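Zonora opens coffee counter range for July
2018-06-21

Tableware firm Zonora will put its coffee counter range on sale in July. The range has 19 pieces – mugs, glass bowls, saucers and spoons – sold singly or as a set.
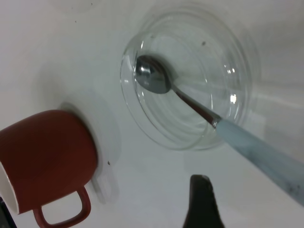
Orders placed before the end of June ship free. The range will be stocked in 127 stores, and the glass is safe for the dishwasher. A red mug and clear glass for coffee beans are in the starter set.

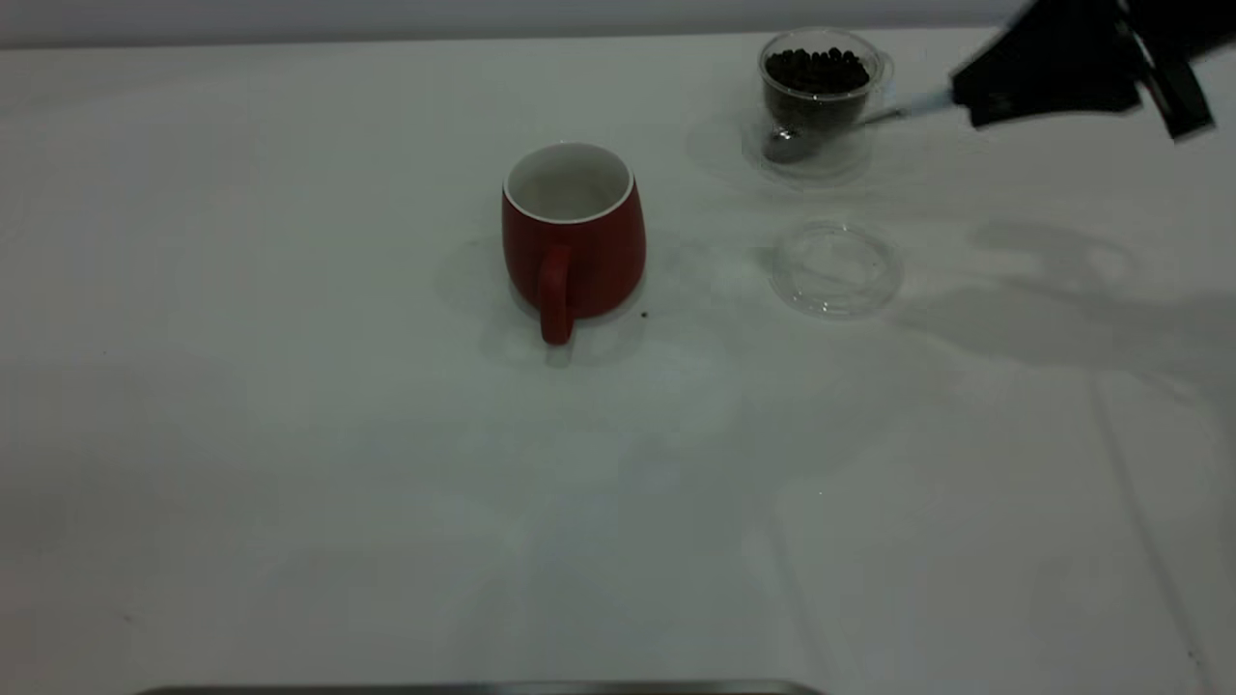

Renu Yadav of Skornley said her shop had asked for pieces sold one at a time, and has ordered 244 mugs.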